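Search the help pages
Search
Advanced search

Posted in: Robot kits & home automation > Buying advice

Is the Skuvero two-arm kit worth it, or am I paying for a nice demo?

Thaís Andrade

I run a small pottery supply shop and I've been looking at the Skuvero kit, the one with two arms and a camera on each wrist. The sales page says it will "sort and stage tableware out of the box." I've been told that sort of thing before. A Zamico single arm sat on my packing bench for 4 months and never moved a cup I would have let a customer drink from.

The dealer, Mestimden, wants a 259 dollar deposit for a two-week trial, and I can't find anywhere what happens to it if I send the kit back. Has anyone used one on real ceramics? I don't care about foam blocks.

Aguiar

I had one on trial through September. Short version - the hardware is decent and the sales page is not.

"Out of the box" means after you've bolted down both bases, run the cables and taught it the job by hand. Mine took 300 practice runs before I trusted it with mugs, and then I changed the tablecloth and it got noticeably worse. Mestimden support told me to keep the background the same. Fine, but put that on the page.

A few things to check before you pay:

1. Ask what the grippers do with glazed, rounded pieces. Straight mugs with handles were easy enough for mine. Anything with a belly wanted to roll, and the demo clips I was sent were all straight-sided.

2. Ask to see both arms working on the same piece, since that is what the second arm costs you money for. My bench was walled in on the back and sides, with a mat in the middle and mugs standing by. One gripper had the tan pot on its side and the other was reaching in from the right. I still can't tell you the second arm earned its price. 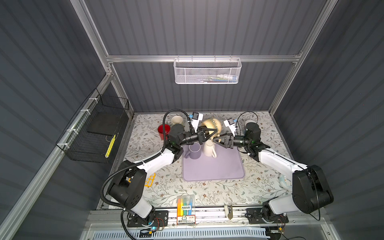
3. Get the deposit terms in writing. I got mine back, minus shipping both ways, and it took three emails. The trial agreement calls it "refundable" and leaves it there.

4. Count setup as part of the trial. Two weeks sounds generous until you've spent half of it on cables.

If you only need boxes moved from one side to the other, a single arm will do it for less. I wouldn't put customer stock under either one yet.

kilnside_2

never used it but my cousin has the Zamico and it's fine?? maybe yours was set up wrong. I'd just pay the deposit and see

Thaís Andrade

Mine was set up by their own installer, so no. Thanks Aguiar, I've asked Mestimden for the deposit terms and a clip with a round pot in it. No reply on either so far.

Related topics
Zamico arm drops cups after update
Do wrist cameras need recalibrating after a move?
Mestimden trial kits - who pays return shipping?
Best mat for keeping mugs from sliding
Skuvero spare gripper fingers, where to buy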